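Table edge

A table edge is the outer border of a tabletop, together with whatever shaping or covering has been given to it. The term covers the vertical face of the board, the two corners where that face meets the top and the underside, and any strip fixed over them. The edge takes more knocks than any other part of a table and is usually the first part to show wear.

Terms

Furniture makers use several words for the parts of an edge. The arris is the sharp line where two flat surfaces meet. An eased edge has had its arris lightly sanded so that it no longer feels sharp to the hand. A chamfer is a flat cut made at an angle across the arris, and a roundover is a curved one. A bullnose is rounded on both the upper and lower sides so that the whole face forms a half circle. When the cut is made only on the underside and runs well back under the top, it is called an underbevel. Tops with an underbevel look thinner than they are.

On a solid wood top, the edges that run along the grain are called long-grain edges and those that run across it are called end-grain edges. End grain takes up water and finish faster and often dries to a darker color.

History

Early tables in many places were boards laid over trestles, and their edges were left much as they came from the saw or the adze. The boards were taken down after meals and stacked against a wall, and the corners wore round from handling. Shaped edges became common once tables were built as permanent pieces with joined frames. Molding planes, each ground to a single profile, allowed a joiner to repeat the same edge on all four sides.

A household list from the Cluvthorpe estate, dated 1437, mentions a "long board with the lip made fair," which the furniture historian Dalibor Říha takes to be a planed or molded edge. Other readers of the list think the lip was a raised rim added to keep dishes from sliding. The table has not survived.

Router machines replaced most hand planes in workshops during the twentieth century. Sheet materials came into wide use in the same period and brought a new problem, as the core of a sheet is plain to see wherever it has been cut.

Edge treatments

Solid wood tops can be shaped directly. Sheet tops are normally covered at the edge with a band of veneer, plastic or solid wood. Solid wood bands, known as lipping, are glued on and then trimmed flush with the top. Thick lipping can be shaped with a router in the same way as a solid board.

Color has some effect on how an edge is seen. Pale wood shows dents less clearly than a dark stained top, where a chip exposes lighter wood beneath the finish. Light wooden tops are found in kitchens, schools and workrooms, and a variety of things end up resting along their borders.

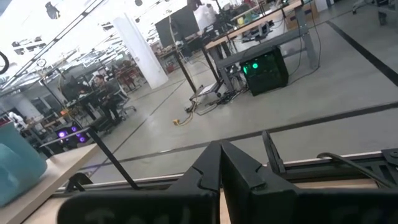 Objects set down close to an edge are a common cause of damage to the finish. A container pushed along the surface drags grit with it, and the scratches tend to gather in the outer part of the top where people reach from. A rounded rim, such as the one on the light blue translucent container at the far left edge of the picture, gives fingers something smooth to lift by, so the container need not be slid. Felt or cork pads under heavier items serve the same purpose. Cables hung over an arris can also rub through lacquer over time.

Comfort and safety

A square edge presses into the forearm when a person writes or eats at the table for long. Desks are therefore often given a larger roundover at the front than at the sides. In a workshop study by Mansa Akolgo and Fuseini Aryee, 80 people sat at desks with different front edges and were asked to choose one. Most preferred a roundover to a chamfer of the same width.

Tables for young children usually have rounded corners in plan as well as a rounded profile. Soft strips that stick over the edge are sold for use at home, although the adhesive can lift some oil and wax finishes when removed.

Repair

Small dents in solid wood can often be raised with a damp cloth and a warm iron. Chips are filled with wax or patched with a matching piece of timber. Loose banding is glued back and held with tape until set. Where an edge is badly worn all the way along, the top may be cut back and reshaped, which makes the table slightly smaller.

See also: Lipping; Molding plane; Tabletop; Trestle table

Contact the editors | Copyright Sotura Reference, March 2026 | Back to top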